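Replacing the finger pads on the pair of hand-held grippers

I run two hand-held grippers for collecting pick-and-place recordings in furnished rooms. Both are the same build: parallel linkage fingers, blue textured pads on black backing, one trigger each, one slide rail each. The frame parts come from a small shop called Kravets. The pads are a Kimska part. This post covers the pad change I did in July, plus the checks I now run before each session.

## Symptoms

The left gripper started dropping thin items. Cups and socks were fine. Paper scraps and bottle caps slid out at the tip. The logged opening width also read 2 mm at full close, when it should read zero. At first I blamed the encoder and lost an evening to it.

The encoder was fine. The pad had crept forward on its backing, so the tips met before the linkage reached its stop. The texture at the tip had also worn smooth over a patch the size of a fingernail.

## Pad change

1. Power down the logger and unplug the trigger lead.
2. Back out the pad screw. It is short, so use a magnetic driver.
3. Peel the pad from the tip toward the base. Pulling sideways tears the foam and leaves half of it behind.
4. Clean the backing with alcohol and let it dry.
5. Seat the new pad at the base first, press toward the tip, and refit the screw finger tight.
6. Close the fingers on a flat steel ruler and leave them clamped overnight.

Change both pads on a gripper together. I tried one new against one old, and small items rolled toward the worn side.

## Pins and linkage

With the pads off, rock each finger by hand. Side play at the tip means a worn pin bushing. Mine had some on one outer pin. I replaced the bushing and put a small amount of dry lubricant on the rest. Oil is a bad idea near the pads; it travels.

## Zeroing

Imidside is the logging program I use. Its width calibration takes two points, closed and fully open. Close the trigger, wait for the reading to settle, and store it. Then open fully and store again. After the pad change my raw closed value moved to 175 and the open value to 1211. Write the raw values down. If either drifts between sessions, look at the pads before touching the software.

## Check in the room

The bench check is 100 open and close cycles with the ruler in place. After that I take both grippers into a bedroom and do a few approaches at floor level, with the fingers open and the target between them. I look for pads that lean by the same amount on each side, and for any rubbing in the linkage when the wrist is tilted down.

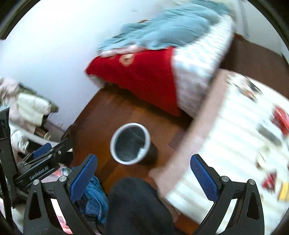 *Floor-level check over the waste bin, fingers open, second gripper at far left.*

Closed reading after the room check was zero on both units. The old pads are in a bag marked Parent, the name I gave the first build, in case I want to compare the wear later. Next job is the trigger spring on the right unit, which returns slower than the left.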